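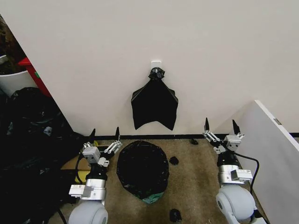 A thousand things, and other numbers I don't believe

24 April 2026

Everybody I know seems to be getting rid of 1,000 things. If you've missed it, good for you. The short version is that you sign up, you pick a start date, and you remove one thousand items from your home before you're allowed to call yourself finished. The plan is called the Snorradóttir Method. You keep score in an app called Redov, which costs $2 a month after the trial and sends you a small green leaf whenever you hit a round number.

I signed up. I want to say that early, before anyone writes in to tell me I'm criticizing something I haven't tried. I did the whole spring version, with the daily prompts and the room order, and I have things to say about it, most of them grumpy.

Start with the number. Why a thousand? I went looking for where it came from and found nothing I'd call a reason. The guide says a typical home "holds at least that many things that no longer serve it." Which homes? Measured by whom? My first apartment in Purnthorpe was a room and a half over a dry cleaner, and if I'd taken a thousand things out of it I'd have been sleeping on the floor in a coat. The house I live in now has a basement, an attic, and a garage with another person's paint in it from before we bought the place. Those are different jobs. A plan that gives them both the same target has not looked at either one.

Then there's the question of what a thing is. A sofa is one. A pen is one. You see where this goes. By the end of the first week I had logged a coffee can of mixed screws, one screw at a time, and my score looked wonderful. I felt great for an evening. The can had been on the same shelf for years, bothering no one, and the hall closet that I can't open without putting my shoulder into it was exactly as it had been.

There's a thread about this on the Redov message board, and when I last looked it had 1,277 replies. People were arguing over whether a deck of cards is one item or fifty-two. Some of them were furious. One person had logged a bag of rice, by the grain as far as I could tell, and been asked to take it down. I read much more of that thread than I should have, at an hour when I could have been dealing with the closet.

I don't think the people doing this are fools. Clearing out a room feels good, and I'm not going to argue with anyone who says they sleep better with a bare dresser. My doubts are about the claims stapled to it. The guide says you'll save money. I didn't. I gave away a slow cooker in the first week on the grounds that I hadn't used it since fall, and then it rained for nine days and I wanted stew. The guide says you'll get time back. Maybe later. So far I've spent most of my free evenings on it, and I've added an app to the list of things that make my phone buzz. It says that you'll "meet the person under the pile." I've met her. She's the same one who bought the pile.

What bugs me most is the part that happens after the front door. The Snorradóttir guide is very detailed about your feelings toward a sweater and very quick about where the sweater goes. "Release it" is the phrase. Release it where? In my case that means the trunk of my car, and then a thrift store that has signs up asking people to please stop leaving things overnight, and then, for a good share of it, the transfer station out at Skumstead.

I've been out to Skumstead twice this month. You drive across a scale, you drive up a ramp, and you throw your past into a pit with a lot of other people's. I recommend it to anyone who's feeling light and free about letting go. There was a whole dining set down there, chairs still tucked in. There were picture frames with the price stickers on. I stood there holding a broken fan and thought that the fan had been in my house a week ago taking up one square foot, and now it was going to take up one square foot in Skumstead for the rest of time. I'm glad to have it out of the basement. I'm just not sure the word for what I did is "release."

The guide would say that I'm making excuses to keep things. Could be. I did notice that every objection has an answer like that waiting for it. If you don't want to get rid of something, that proves you're too attached to it. If you do want to get rid of it, the method is working. I had a boss who argued that way, and I never won with him either.

A couple of you asked by email about paper, so I'll take the most common one.
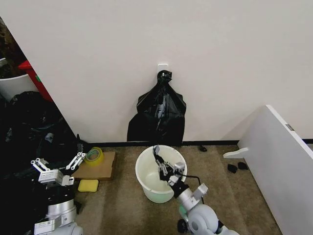
Do you really need to keep old utility bills?

For most households, the latest few months are plenty, and anything you used as proof for a tax return should stay with that return for as long as your tax office tells you to hold it.

Paper is the one area where I think the method helped me, and I'll give it that. I had a file drawer I was scared of. The prompt for that day was to take out the oldest folder and read one page, and the page was a warranty for a phone with an antenna. After that it was easy. I went through the drawer in two nights with the radio on, shredded what had account numbers on it, and recycled the rest. It's half empty now and it closes. I didn't log any of it, on account of not wanting to start a fight over whether a stapled statement counts as one page or four.

But look at what did the work there. It was one drawer, picked in advance, with an end to it. I could have got the same instruction from my grandmother, who didn't charge two dollars a month and would have told me to turn the radio down. I keep finding this with plans like these. There's a decent, boring piece of advice in the middle, usually something like "do a small area and stop," and then there's a name and a number and a leaf wrapped around it so it can be sold to you.

The before and after photos are another thing I've stopped trusting. Redov members post them by the hundreds. The before is taken at night, with the overhead light on and laundry on the bed. The after is taken at ten in the morning with the curtains open and a plant. Well, sure. I could get that result by opening the curtains. What I'd like to see is the after-after, say six months on, same angle, same hour. I asked on the board if anybody had one. I got a lot of leaves and a message from a very nice woman who said she'd moved.

I also have my doubts about the rule on "maybe" items. You're supposed to put them in a box, seal it, write a date on it, and get rid of it unopened if the date goes by. I tried this years ago under a different method with a different name. That box had our spare car key in it. I'd rather open the box, thanks, and if I find I've been keeping a fondue set for no good reason I can be embarrassed about it in private.

So where am I? My score is stuck in the six hundreds, and a fair part of that is screws. The leaf reminders have switched from cheerful to concerned. The next round starts in May and I've had three emails offering me a fresh start at a lower price, with a new room order and something called a pantry intensive. I'm going to let the subscription run out.

What I've been doing since is less impressive. When I'm looking for something and I run into a thing I don't want, I deal with that thing, then and there, even if it makes me late. Last night it was a drawer of takeout menus from places that have closed. Before that it was a lamp, which I offered to my sister, who also didn't want it, so it's back in the basement while I think about who else has a dark corner.

The hall closet is still bad. I did get the vacuum out of it without anything landing on me, and I found the other boot. If anyone in Purnthorpe wants a working bread machine with no manual, leave a comment. You do have to come and pick it up, and no, I don't know how many settings it has.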